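# 容器を持って買いに行く

## 港町プラドポートで、量り売りの店が続いている理由を聞いた

プラドポートは人口3583人の港町である。駅から海へ下る道は一本しかなく、その途中に郵便局と薬局、それから「ネヴム」という店がある。看板は小さく、初めて来た人はたいてい通り過ぎる。扉の脇に貼ってある紙には「空の容器をお持ちください」とだけ書かれている。

ネヴムは量り売りの食料品店だ。豆、米、小麦粉、塩、砂糖、乾物、茶葉、香辛料、それに洗剤と石けんを置く。客は瓶や缶や布袋を持ってきて、必要な分だけを詰め、重さで代金を払う。品数は30で、開店から一度も増やしていない。新しい品を入れるときは、何かを外す。

店主のシム・ジンソル(Jin-sol Shim)さんは、以前は内陸の町カルトンで食品問屋の事務をしていた。伝票を打ち、在庫の差を調べ、返品の電話を受ける仕事だった。

「袋が破れた、箱が潰れた、という連絡が毎日来ます。中身は食べられるんです。でも商品としては終わりなので、処分の欄に数字を入れます。その作業を長くやっていました」

店を始めるとき、町の人からは反対もされなかったし、期待もされなかったという。前にあった釣具店が閉まってから空いたままの建物で、家賃が安かった。棚は釣具店のものをそのまま使っている。引き出しの幅がそろっていないのは、もともと針や錘を入れていたためだ。

### 量るまでの手順

買い方は単純だが、順番がある。まず空の容器を秤に載せる。重さを紙に書き、容器に貼る。次に品物を詰める。最後にもう一度載せ、容器の分を引く。シムさんはこれを「先の重さ」「後の重さ」と呼ぶ。

初めての客がつまずくのは、たいてい先の重さである。詰めてから秤に持ってくる人が多い。その場合は、中身をいったん別のボウルに移して量り直す。粉ものだとこれが面倒で、瓶の内側に残った分をどう扱うかという問題が出る。ネヴムでは残った分は数えない。

秤は2台ある。大きいほうは米や粉に使い、小さいほうは香辛料と茶葉に使う。毎朝、店を開ける前に1000グラムの分銅を大きい秤に載せて確かめる。表示がずれていたら、その日は大きい秤を使う品を売らない。去年は一日だけそういう日があり、米を買いに来た客には翌日出直してもらった。

容器は何でもよいことになっている。ただし濡れているものは断る。洗ってすぐの瓶は口の裏側に水が残りやすく、そこに粉が触れると固まる。塩も砂糖も同じである。客が急いでいるときは、店の乾いた紙袋を渡す。紙袋は有料で、帳面につける。

ジャムの空き瓶を持ってくる人がいちばん多い。次が茶の缶、その次が布袋だ。布袋は軽くて運びやすいが、細かい粉には向かない。織り目から漏れて、帰り道で上着が白くなる。これについては貼り紙があるのに、年に何人かは小麦粉を布袋に詰めようとする。

### 台の高さと、明るい色の板

量り売りの店では、棚よりも台が働く。客は容器を置き、蓋を外し、匙を持ち、こぼし、拭く。どの動作も台の上で起こる。

シムさんは開店のとき、釣具店から引き継いだ高いカウンターで作業をしてもらっていた。ところが背の低い客は瓶の口をのぞき込めない。匙の先が見えないので、入れすぎる。入れすぎた分を戻すのは衛生上できないので、予定より多く買うことになる。苦情が重なり、半年で台を替えた。

今の台は、立って肘を軽く曲げたときに瓶の口が胸より下に来る高さにしてある。板の色は明るいものを選んだ。こぼれた黒胡椒や茶葉がすぐ見える。反対に、小麦粉や塩は見えにくい。そこで粉の棚の前だけは濃い色の盆を置き、その中で詰めてもらう。
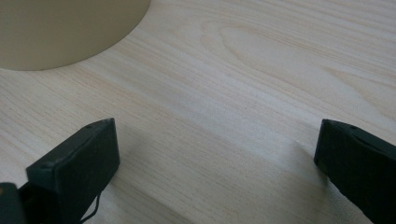
*明るい色の木の天板。淡い木目が斜めに流れ、一部は弧を描いて重なる。*

木の台は手入れが要る。ネヴムでは毎晩、乾いた布で粉を払い、それから固く絞った布で拭き、もう一度乾いた布をかける。最初から湿った布を使うと、粉が木目に入り込んで取れなくなる。油は季節の変わり目に薄く塗る。塗った日は食品を直接置かない。

ステンレスの台を勧める人もいた。掃除は楽になるだろう。シムさんがやめたのは音が理由だった。瓶を置くたびに高い音が鳴り、狭い店ではそれが続く。問屋の倉庫がそういう音のする場所だったので、もう聞きたくなかったのだという。

家で量り売りの品を使う人にも、台の話は関係がある。買ってきたものを保存容器に移す場所が決まっていないと、紙袋のまま棚に入れてしまう。そのうち口が開いて中身が湿気る。常連客の一人は、台所の端に何も置かない一角を決めて、帰宅したらまずそこに袋を並べるようにしている。移し終わるまで上着を脱がないのが自分の決まりだそうだ。

### 包みがあったころ、なかったころ

量り売りは新しい商売ではない。プラドポートでも、港の近くに並んでいた店はどこも量って売っていた。酢は樽から、豆は麻袋から、石けんは棒のまま切って売った。町の図書室には、当時の店の帳簿が残っている。品名の横に重さと金額が書かれ、ところどころに「瓶貸し」とある。瓶を持っていない客に店の瓶を貸し、次に来たときに返してもらう仕組みだ。

帳簿を見ると、返ってこない瓶が少なくなかったことがわかる。同じ名前の横に「瓶貸し」が続き、やがて赤い線が引かれ、その名前は出てこなくなる。線を引いた店主が怒っていたのか、あきらめていたのかはわからない。

小袋に詰めた商品が棚に並ぶようになると、量る店は減っていった。袋には品名と重さが刷ってあり、店員が量る必要がない。客も待たなくてよい。衛生面の安心もあった。樽の中に何が落ちているか、買う側には見えなかったからだ。

シムさんは、袋入りの商品を悪く言わない。店にも袋入りのものは届く。米は大きな紙袋で、香辛料は内側に膜のある袋で来る。客が手にする包みが減っても、店の裏には包みが出る。

「うちで買えばごみが出ない、とは書かないようにしています。出ます。場所が変わるだけのものもあるし、大袋になる分だけ減るものもあります」

店の裏では、空いた袋を種類ごとにたたんで積んでいる。紙袋は近所の家が薪の焚きつけや野菜の保存用に持っていく。膜のある袋は引き取り手がなく、町の収集に出す。

### 家のごみ箱を一度ひらく

二年目の冬、店で小さな集まりを始めた。暮らしの相談会のようなもので、月によって題が変わる。豆の戻し方の回があり、石けんの保管の回があり、二月にはごみ箱の回がある。

ごみ箱の回では、家で何を捨てているかを書いてきてもらう。実物を持ってくる必要はない。書くのは三日分でよく、品名だけで量はいらない。たいていの人は、書いてみると食べ物の包みよりも別のものが目につくと言う。古い紙ナプキン、薬の台紙、乾いた茶殻、使い残した調味料の小袋。とくに小袋は、どの家の紙にも出てくる。

参加者からよく出る質問は、ごみ箱の大きさについてである。小さくすれば減るのか、という問いだ。シムさんの答えは、減る家と、あふれる家がある、というものだった。料理をする人と捨てに行く人が違う家では、あふれることが多い。同じ人がやっている家では、袋を替える回数が増えるのが面倒で、そのうち捨てるものが変わる。

内袋をかけるかどうかも意見が分かれる。乾いたものしか入れない場所なら、袋なしで使い、底を時々拭けば済む。台所ではそうはいかない。茶殻やコーヒーのかすが入れば底が汚れる。袋をかけて縁で折り返しておくと、蓋の閉まりは少し悪くなるが、外すときに手が汚れない。

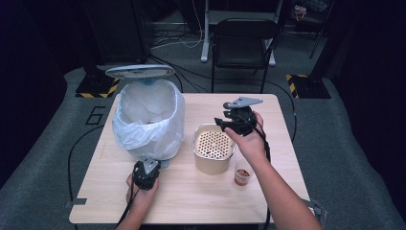

*白い袋をかけた蓋つきのごみ箱。隣に丸い穴の並ぶ円筒形の容器、手前に小さな透明カップ。*

集まりで好評だったのは、捨てる場所と移し替える場所を近づけるという話だった。瓶に品物を移すと、必ず何かが余る。袋の切れ端、こぼれた粉、瓶に入りきらなかったひと匙。ごみ箱が遠いと、その間だけ台の上に置いておくことになり、置いたまま忘れる。忘れたものは翌日も台の上にある。

余ったひと匙のために、小さな空き容器を一つ用意しておく人もいる。入りきらない分をそこへ移し、その日の料理に使ってしまう。香辛料なら煮込みに入れる。砂糖なら茶に入れる。使い道の決まらないものは、だいたい次の日に捨てることになるので、最初から少なめに買うのがよいと、これは参加者のほうから出た意見だった。

### 湿気との付き合い

港町の店にとって、いちばんの相手は湿気である。夏の朝は霧が坂を上がってきて、扉を開けると塩の引き出しが重くなる。塩は湿っても食べられるが、重さが変わる。重さで売る店では、これは値段の問題になる。

ネヴムでは、霧の出た日は塩と砂糖を昼まで出さない。容器の蓋を開けておく時間を短くするため、匙は容器の中に入れず、外に掛けておく。匙を中に入れたままにすると蓋に隙間ができ、そこから固まり始める。

香辛料は、湿気よりも光と時間で弱る。店では挽いたものを少量ずつ仕入れ、仕入れ日を容器の底に書く。底に書くのは客に隠すためかと聞かれたことがあり、それ以来、側面にも同じ日付を書くようになった。挽いていない粒のほうが長く持つので、家に挽く道具がある人には粒を勧める。

家での保存について、シムさんの助言は次のようなものだ。

- 瓶は洗ったあと、逆さにして一晩置き、朝に上向きにしてもう一晩置く
- 粉ものは瓶の肩まで入れ、口のところは空けておく
- 火のそばの棚には、一週間で使い切る量だけを置く
- 古い分の上に新しい分を足さない

最後の項目がいちばん守られない。底に古い分が残っていても、つい上から足してしまう。残りが少ないときは皿に出し、新しい分を入れてから上に戻せばよいのだが、そうすると皿が一枚汚れる。皿を汚したくないという理由は、聞いてみるとかなりの人が口にする。

### 配達はしない

店を続けるうえで、配達を頼まれることは多い。坂の上に住む高齢の客からは、とくに要望がある。シムさんは試しに一か月やってみて、やめた。客の瓶を預かり、店で詰め、また届けると、同じ家に二度行くことになる。瓶を預からずに紙袋で届ければ一度で済むが、それでは普通の配達と変わらない。

代わりに、近所の人が瓶を預かって来る形が自然にできた。坂の上のオチョア通りでは、下に用事のある人が、両隣の瓶を籠に入れて下りてくる。瓶には名前と品名を書いた紙が巻いてある。金はあとで本人同士が払う。店は誰の瓶かを知らなくてもよいので、紙に書かれたとおりに詰める。

間違いも起きる。「豆」とだけ書いてあって、どの豆かわからない。そういうときは、その家が前に買った豆を帳面で探す。帳面になければ詰めずに返す。以前、見当で詰めて違っていたことがあり、白い豆の代わりに黒い豆が入った瓶を持って、客が坂を下りてきた。結局その人は黒い豆を持ち帰ったが、それからは見当で詰めないことにしている。

### 冬の棚卸し

取材に訪れたのは2022年1月3日で、店は休みだった。シムさんは棚卸しの途中で、引き出しを一つずつ抜いて中身を量っていた。帳面の数字と実際の重さを並べて書き、差を出す。問屋にいたころと同じ作業だが、差の理由は見当がつくという。茶葉は乾いて軽くなる。塩は重くなる。豆は、客が床に落とした分だけ減る。

床に落ちた豆は、引き出しの下から出てきた。棚を動かすと、釣具店のころの錘も一つ転がり出た。シムさんはそれを小さい秤に載せ、表示を見てから窓の桟に置いた。

春からは、品の一つを入れ替えるつもりでいる。外すのは押し麦で、入れるのは乾燥させた海藻になる。押し麦は冬にしか売れず、夏の間に虫の心配をしなければならない。海藻は地元の漁師から話があった。ただ、軽くてかさばるので、小さい秤では皿からはみ出すし、大きい秤では目盛りが粗い。専用の深い皿を探しているが、まだ合うものがない。

押し麦を毎年買っている客が何人かいる。その人たちには、もう伝えたのかと聞いた。

「一人には言いました。まとめて買っておくそうです。湿気るから少しずつにしてくださいと言ったんですが、もう大きな缶を用意したそうです」

店は翌週から通常どおりに開く。空の容器は、前の晩から乾かしておくこと。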